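Noltow String Sorting: a data card

Welcome! Noltow is a collection about one small household job: taking a heap of tangled string and getting it into bins by color. If you have ever opened a craft drawer and found one big knot looking back at you, you already know the subject.

What's in it

The collection has 419 clips, each covering one stretch of sorting. String is wonderful stuff to study. It bends, loops, slides under itself, and brings its neighbors along when you pull on it. A yellow piece lifted by the middle behaves very differently from one lifted near the end, and both ways are in here, along with plenty of grabs that needed a second try.

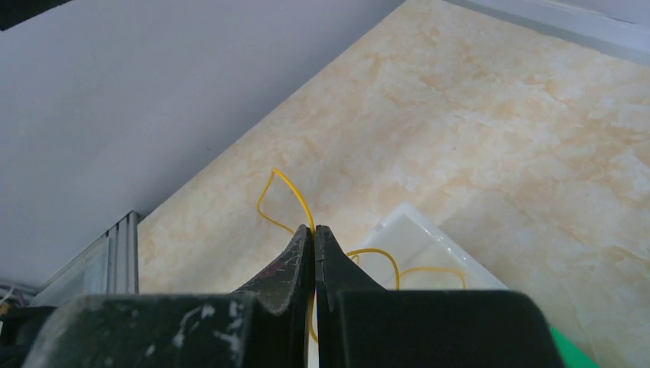 Each clip folder is named by color and then by number, so yellow_054 is clip 54 in the yellow set. Please keep the folder names as they are, the notes file looks them up by name. Times are in seconds from the start of the clip.

The bins and the table

We kept the setup small on purpose. There are little plastic bins in white, green and red, and a see-through teal tray that goes back by the wall. The surface has a marbled pattern in cream and peach, and I love it for this, because pale yellow string on pale peach is a real test for anybody's color picking! If your method only works on a plain white background you'll find out fast.
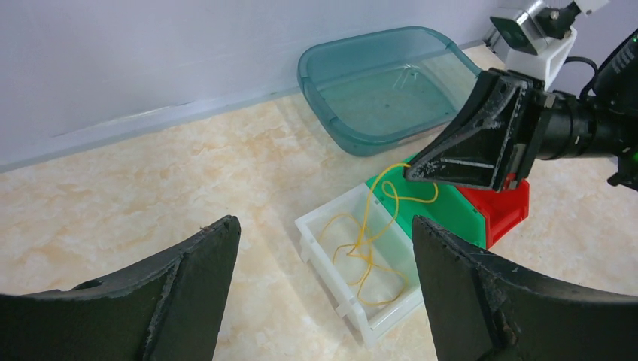

Yellow string in the white bin, with a loop over the rim toward the green block.

String over the rim gets its own tag, "overhang", in the notes file. We went back and forth on whether an overhanging piece should count as sorted. For now it counts if any part of it is inside, and the tag is there so you can be stricter if you like. Rungnapa Nuchit wrote the tag rules and they are short and very readable (start with tags.txt).

Other tags you'll run into:

heap: several colors tangled together on the mat
strand: one piece by itself
mixed: a bin with more than one color in it

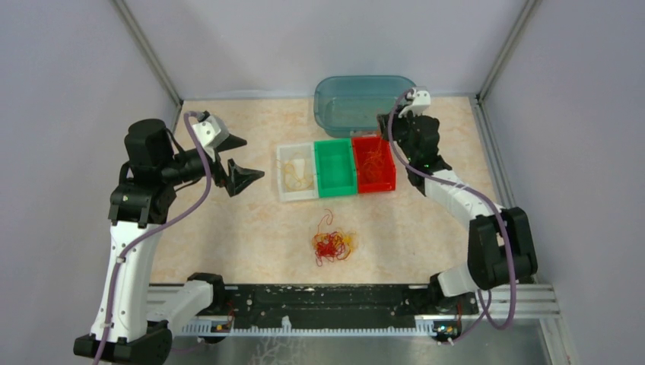 Red and orange are the pair to watch. In the notes they can share a bin, and the "mixed" tag still goes on when they do. If you want them apart, filter on the tag and relabel, it's a pleasant afternoon's work.

Sizes and splits

Clips are resized to 680 on the long side. The notes file has 3000 lines, one per tagged moment. There is no fixed test split yet. Flaridby, our earlier set with ribbons, uses the same tags, so the two can be loaded together.

Known gaps

No blue string, no knots tied on purpose, and nothing thicker than cord. Yensuk will add shoelaces, and I can't wait.

Corrections are very welcome, even tiny ones. Put the folder name and the time in your note.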